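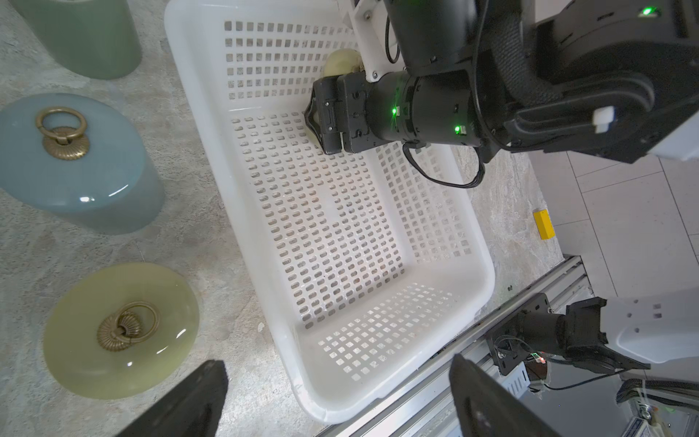

Jurnerus 양팔 그리퍼 비교 데이터셋, 버전 2

Braltska에서 양팔 작업대의 그리퍼 제어 방식을 비교하면서 기록한 데이터다. 과제는 원통형 용기를 직사각형 플라스틱 바구니에 넣고 빼는 동작으로 한정한다. 비교 대상은 Petek 제어기(위치 기반 닫힘)와 Hivik 제어기(전류 제한 닫힘)이며, 손목 카메라와 고정 카메라의 영상을 함께 제공한다. 버전 1과는 시간축 정의가 달라 두 버전을 섞어 쓸 수 없다.

구성

에피소드는 모두 300개이고, 이 중 40개는 평가용으로 분리되어 있다. 사람이 접촉 여부를 표시한 키프레임은 3,284장이다. 평가용 에피소드의 키프레임도 이 수에 포함된다.

디렉터리

episodes/ 에피소드별 관절 상태, 그리퍼 명령, 전류값
video/wrist/ 좌우 손목 카메라 영상
video/fixed/ 고정 카메라 영상
labels/ 키프레임 접촉 표시와 성공 여부
calib/ 카메라 내부 및 외부 파라미터
splits/ 학습용과 평가용 목록

에피소드 폴더 이름은 제어기 약어와 일련번호로 만든다. 약어 pt는 Petek, hv는 Hivik을 가리킨다. 일련번호가 중간에 비는 곳이 있는데, 통신 오류로 폐기한 기록의 번호를 다시 쓰지 않았다.

작업 환경

작업면은 회색 석재 무늬이고 벽은 타일 패널이다. 바구니는 흰색이며 바닥에 작은 직사각형 구멍이 격자로 뚫려 있다. 이 구멍으로 작업면 무늬가 비치므로, 깊이 추정 결과에서 바구니 바닥과 작업면이 한 평면으로 합쳐지는 경우가 있다. 바구니 바닥 높이는 영상에서 추정하지 말고 calib/의 값을 쓸 것.

조작 대상은 노란색, 녹색, 파란색 계열의 원통형 용기다. 윗면에 고리 손잡이가 달려 있다. 색상별로 크기 차이를 두지 않았으므로 라벨의 color 필드는 식별 용도로만 쓴다. 조작 대상 외의 물건은 distractor로 표시하며 접촉 표시를 하지 않는다.

제어기 설정

Petek은 목표 폭을 받아 그 위치까지 손가락을 닫는다. 목표 폭은 용기 지름보다 좁게 설정되어 있어 접촉 뒤에도 명령이 유지된다. Hivik은 전류가 상한에 도달하면 닫힘을 멈추고 그 위치를 유지한다. 두 제어기 모두 같은 손가락과 같은 모터로 시험했다. 팔의 궤적 계획기, 속도 상한, 접근 높이도 동일하다.

전류값은 모터 드라이버가 보고한 원시 정수이며 단위 변환을 하지 않았다. 좌우 드라이버의 영점이 다르다. 좌우를 직접 비교하려면 calib/의 current_offset을 먼저 빼야 한다.

카메라별 차이

손목 카메라에는 그리퍼 손가락이 항상 크게 들어온다. 접촉 직전의 손가락과 용기 사이 간격을 판단하기에는 유리하지만, 한쪽 팔이 바구니 안으로 내려가면 반대쪽 팔의 시야에서 용기가 손가락에 가려지는 일이 잦다. 고정 카메라는 양팔과 바구니를 한 번에 담는다. 대신 바구니 뒤쪽 모서리 부근의 용기는 팔 브래킷이나 케이블에 가려질 수 있다.

접촉 표시는 두 종류의 영상을 나란히 띄워 놓고 수행했다. 한쪽에서만 접촉이 확인된 키프레임은 contact 값을 1로 두고 view_agree를 0으로 두었다. 학습에 쓸 때 이 항목을 제외할지는 사용자가 정한다.

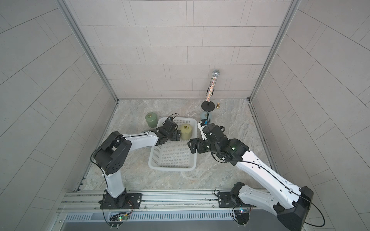
사내 검토에서는 고정 카메라만으로 접촉을 판정한 결과를 별도 열로 내 달라는 의견이 나왔다. 손목 영상이 섞이면 가림이 제어기 비교에 주는 영향을 따로 볼 수 없다는 지적이었고, 같은 검토자는 전류 상한도 에피소드마다 기록해야 재현이 된다고 덧붙였다. 두 항목 모두 버전 2에 반영했다. 열 이름은 contact_fixed와 current_limit이다. Petek 에피소드에서는 current_limit이 빈 값이다.

성공 판정

넣기 과제는 용기가 바구니 안에 서 있고 양쪽 그리퍼가 모두 떨어진 상태로 끝나면 성공이다. 용기가 넘어지면 바구니 안에 있어도 실패로 기록한다. 빼기 과제는 용기가 바구니 테두리를 건드리지 않고 작업면에 서야 성공이다. 테두리 접촉은 rim_touch로 따로 남긴다.

중간에 작업자가 정지 버튼을 누른 에피소드는 abort로 표시했다. 성공률을 계산할 때 abort를 분모에 넣을지 뺄지에 따라 두 제어기의 순위가 달라질 수 있으니, 결과를 보고할 때는 어느 쪽을 택했는지 명시하기 바란다.

알려진 문제

- 왼쪽 손목 영상의 일부 에피소드에 노출이 흔들리는 구간이 있다. quality 열의 값이 low인 항목이 해당한다.
- 팔꿈치가 크게 접히는 자세에서 케이블이 고정 카메라 시야를 가로지른다. 분할 마스크에는 케이블 클래스가 없고 배경으로 처리된다.
- Hivik 기록의 초기 분량은 그리퍼 명령 시각이 관절 상태보다 한 주기 늦다. 보정 스크립트 align_hv.py를 먼저 실행해야 한다.
- 용기 윗면의 고리를 잡으려는 동작은 포함하지 않았다. 모든 파지는 용기 옆면을 대상으로 한다.

사용 범위

그리퍼 제어 방식 비교, 접촉 검출, 가림 조건에서의 자세 추정에 쓸 수 있다. 용기의 무게와 표면 마찰을 측정하지 않았으므로 파지력 추정의 정답 자료로는 적합하지 않다. 다른 형태의 손가락에 대한 일반화도 이 데이터로는 확인할 수 없다.

변경 이력

버전 2: 시간축을 드라이버 시각 기준으로 통일. contact_fixed, current_limit 열 추가. 평가용 목록 재작성.
버전 1: 최초 배포. 12월에 배포를 중단했으며 수정본은 내지 않는다.

오류를 발견하면 에피소드 폴더 이름과 키프레임 번호를 적어 저장소의 이슈로 등록한다.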